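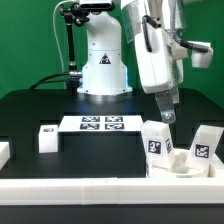 I have strong feelings about rules, and most of them are bad. I'm the person who skips to the end of the manual, and I've got a drawer of parts at home to prove it. So it's a little odd to find myself arguing that small robot cells need more of them written down, and written down properly, by the people who stand next to the things. Take the warning triangle. It's on nearly every arm I've worked around, a yellowish sticker with a black border in the middle of a white column, and after your first week you don't see it anymore. It has turned into part of the paint job. And that triangle is, in a lot of shops, the only safety rule anybody could point to if you asked them!

I spent a good chunk of my working life at Woltgate, first on packing lines and then writing procedures, and when I started we had a binder. It had 128 pages. I read all of them (once, on a slow afternoon) and I could not have told you at the end who was allowed to reach over the table while an arm was live. It was in there somewhere, split between a section on guarding and a section on training, and the two didn't agree.

Ashley Cropper was the one who got rid of it. She took a marker and a sheet of cardboard and wrote what she wanted people to do, and taped it up at eye level. Hands out before you press start. Say it out loud when you press it. If a part tips over, stop the arm first and then pick the part up. I remember being a bit snobby about the cardboard. I'd just finished a very nice numbering system for the binder, thank you.

But people followed the cardboard. They even argued with it, and I've come to think arguing is a good sign, because you only argue with a rule you've read. The one about calling out the start got crossed out and rewritten in September, and the new wording was better than hers.

Now, the formal standards. I don't want to be the crank who says throw them out. The big documents on guarding and force limits were put together by people who know far more than I do, and if you're building a cell you should have somebody in the room who has read them. My gripe is with what happens after that. The assessment gets signed, everyone shakes hands, and then somebody swaps the fingertips, or adds a camera on a clamp, or shifts a fixture over so the cable will reach. All small stuff! Each change is fine by itself. Then one day the cell on paper and the cell on the floor are two different cells, and the signature belongs to the one that's gone.

Grippers are the worst for this. An arm hardly changes from the day it's bolted down, but the end of it changes constantly.

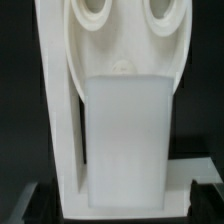

White gripper housing with its translucent panel, close up.

At Nileck, where I did some contract work later on, they had a rule I've been pushing on everyone ever since. Any change past the wrist gets written on a tag and the cell runs slow until a second person has looked at it. You couldn't sign your own tag. It slowed us down and I complained plenty, and then I went somewhere without it and missed it within days. The job number on my last tag there was 2571. I have no idea why I remember that and not my own license plate.

The markers are another spot where a bit of discipline goes a long way. If your system finds things by those blocky black-and-white squares, then the squares are part of the machine, and they should be treated like part of the machine. Write down which one goes where. Don't let people print a replacement at whatever size the printer felt like. I once lost nearly 2 days to a reprint that had been scaled to fit the page, and it looked perfect to everyone who walked past.

And please, write the rule about speed in words a new hire can use. "Reduced speed" means nothing to somebody on their first morning. Tell them which setting, and who can change it.
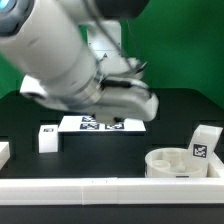
Who should write the rules for a small cell?
The people who run it every day should write the first draft, and whoever is responsible for safety should check it against the formal assessment before it goes up on the wall.

I get pushback on that, mostly from folks who worry the operators will go easy on themselves. My experience has been the other way around. The toughest sheet I ever saw came from the night crew at Branulum, who banned things I'd never have thought to ban, including leaning on the rail. I leaned on that rail all the time. They were right, though, and I quit doing it, mostly.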